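The Lease on Trellerard Street

Yaryna Sirko got to the second floor at ten past seven on Friday and found the lights already on. The lift was out again, so she had carried the box of papers up herself, and she put it down by the door and stood for a minute getting her breath.

Derkach had the room until the end of June. After that the landlord wanted it for storage. There had been a letter, then a second letter with the figure in it, 3,292 for the quarter, and then a phone call from a man at Hisum who said he was sorry and did not sound it. She had written the figure on the inside of her wrist in biro during the call and it had taken two days to wash off.

She moved the box to the sill and opened the window. Down in the yard someone was hosing out bins. The wall opposite had been painted white in the spring and there was still a roller tray on the fire escape, gone hard.

What she minded was the table. It had come with her from the old place on the other side of the river. Her father had bought it from a school that was closing, and he and her uncle had walked it home through the rain with a coat over it. She had done her homework at it and later her accounts. The new place had built-in desks. The man from Proken had measured the doorway and shaken his head, and then measured it again because she asked him to.

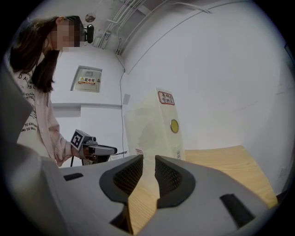 Derkach Writers' Room, Friday Group

By half past eight the others were in and it was too loud to think. She found a sheet of paper and wrote down what was going and what was staying. The kettle was going. The shelves were staying, they belonged to the building. She wrote "table" and left the space next to it blank.

At eleven her brother rang.

"Have you sold it?"

"No."

"Mum says you could take the legs off."

"They don't come off. He glued them."

"When did he glue them?"

"When you stood on it to change the bulb."

He was quiet, and she could hear his van ticking over. Then he said there was a woman in his road with a garage, a dry one, and she wanted 105 a month for it. Yaryna said that was too much for a garage. He said he knew that. He said he would pay half until Christmas and then they would see.

She told him she would think about it. She went back and sat down at the table and put both hands flat on it. Near her left thumb was the dent where a tin of paint had been dropped, before her time. She had never asked who dropped it and now there was only her uncle to ask, and he would say it wasn't him.

At four she rang the woman with the garage. It had a side door, the woman said, but the main one went right up, you could get a car in. Yaryna asked if it was really dry. The woman said she had kept her wedding dress in there for seven years.

She went back to her list and wrote "garage" next to "table". Then she put the lid on the box and went to see whether the lift was working.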